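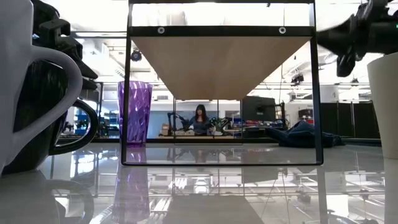

Section 4. Setting Up a Table for Handling Drinkware

Read this section before you promise anyone in your department that the Rullon two-arm station will save them time. It might. At the Danderdale site it did so on some tasks and cost time on others, and the difference came down mostly to how the table was laid out and who was expected to stand next to it. Drinkware is a fair place to start, as mugs and cups come in shapes the grippers find easy and shapes they don't. A white mug with a big looped handle and a black one right behind it, handles side by side, is a harder start than it looks, and a faceted purple cup standing inside the post of a metal frame leaves little room for a mistake. Add a glossy white tabletop that gives every object a reflection and you have a layout worth practicing on before you trust the station with a full shift.

4.1 Before you begin

You will need the station powered and homed (Section 3), the Sisell control screen unlocked, and one person who has completed the operator sign-off. The sales sheet calls this person a "supervisor." In practice they will be fetching, straightening and wiping for most of the first week, so schedule them for that and give them no other duties.

Tell the people who do this work by hand what is being tested and on which dates. They will find out anyway.

4.2 Laying out the table

1. Clear the work area of paper, cables and anything you would mind having knocked over.

2. Wipe the tabletop and let it dry. Streaks change the way reflections fall.

3. Place any rack or frame first and check that both arms can pass its posts without touching. Move the arms by hand in Guide mode for this. Do not judge the clearance by eye.

4. Set out the mugs and cups. For the first run, leave a hand's width between them and turn all the handles toward the middle of the table.

5. Once the first run is clean, move the pieces closer together in stages. Save each layout under its own name.

Note: The quick-start card says that layout "does not matter." We disagree. If you want the station to cope with the mess of a real counter, test it on a real mess, but do it after step 5 and write down what happens.

CAUTION: Ceramic breaks. Wear eye protection within reach of the arms whenever a run is active, and keep a brush and pan nearby. Never pick up pieces while the arms have power.

4.3 Running the first task

1. Select Drinkware on the control screen, then Single Item.

2. Set the speed to 3. Higher settings are available and look better to visitors.

3. Stand clear, with one hand near the stop button, and press Start.

4. Watch the grip at the handle. If the fingers close on air, or on the handle of the mug behind, press Stop and go back to step 4 of 4.2.

5. Repeat until you have 11 clean runs in a row. If one fails, start the count again.

Note: "Clean" means that a person did not touch anything. A nudge counts as a failure. Operators are often asked to leave nudges out of the log, and this is how a station ends up on a schedule it can't keep.

4.4 Reading the log

The Tawfik reporting page shows items moved, time per item and uptime. It does not show the minutes people spend resetting the table. The Danderdale trial reached 2,643 items in July, a figure that was passed around a good deal. The reset time was kept on a clipboard and was not passed around at all.

Keep your own sheet with these headings:

Start time
Items moved
Stops
Minutes of human help
Breakages

Bring both records to any meeting where staffing is discussed. If hours are going to be cut on the strength of the first record, the people losing them should be able to see the second.

4.5 What changes for staff

Expect less lifting and more watching. Some operators like the change. Others find watching more tiring than the work it replaced – give breaks accordingly, and rotate the post at least every shift. Do not assign one operator to two stations until both have passed 4.3 without help.

Section last revised 17/11/2024. For stop faults and gripper errors, see Section 5.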